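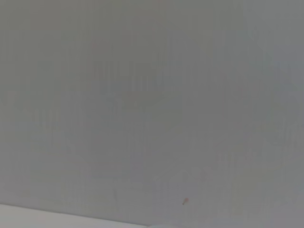 How long should you set aside for the open day at the Escobedo engine house? Three hours is enough for the museum floor, the test hall and a coffee, but give it the whole afternoon if you want to see the big engine run twice.

I gave it the whole afternoon, and then stayed until they were stacking the chairs.

Escobedo started out as a millwright's yard in 1809, and the original forge is where you buy your ticket. From there you go up a short flight of steps into the Drestura hall, named for the firm that took the yard over and began building dynamos in it. I've read about Drestura machines for years (my grandfather had one of their catalogs, which I still have, minus the back cover) and had never stood next to one that was turning. Well, now I have!

The star is engine no. 749, a vertical compound coupled straight to its generator with no belt anywhere. They run it at 1 and again at 3:30. The guide opened the steam valve so slowly that for a while all you heard was the drains hissing, and then the crank came over and the floor picked up a beat you could feel in your shoes. It took a few minutes to come up to speed. A row of lamps on the switchboard went from dull orange to proper yellow, and people clapped. I clapped too.

What I liked best was how much they let you ask. I wanted to know about the governor, and I got a full answer, with the spare one taken off its shelf so I could lift the weights with my own hands and watch the sleeve rise. A girl next to me asked why the brushes on the commutator spark, and she got just as full an answer, drawn in chalk on the floor.

Across the yard is the Cellport building, newer and much less romantic from the outside. Don't skip it. Cellport rewinds motors and small generators for a living, and on open days the winders keep working while you walk through. I watched a stator being filled with coils one slot at a time, each coil pressed home with a fiber tool the winder had shaped to suit the palm of the hand. There were 592 separate pieces of insulation in that one job, all cut from the sheet in the same shop. The varnish smell is strong, so if that bothers you, stay near the big doors.

Upstairs they have the drawing office, with the apprentice registers laid out under glass. Some of the boys signed on at fourteen and their handwriting is better than mine will ever be. One register has a column headed "Conduct" and I could have read it for an hour.

A few practical things. The Zetulov tram stops right outside the gate. Coffee is good, the sandwiches had run out by 2. The test hall gallery has only a narrow iron stair, though you can see most of the engine from the main floor. Ear plugs are free at the desk. The next open day is in June, and I'm already planning to go back for the boiler tour, which was full before I got there - sign up for it first thing when you buy your ticket.

Comments

tramfan_west: Went last year and they only ran the engine once, so glad to hear it's two runs now. Is the little turbine set still in the corner by the forge?

Author: It is! Not running when I was there, but the casing was open and you could see the blades.

oldwinder: I served my time on stators like that. We made our own slot tools too and you never lent them out.

Mags: Can you bring a stroller into the Cellport building?

Author: I saw two in there, and the ground floor is all level. Upstairs would be a carry.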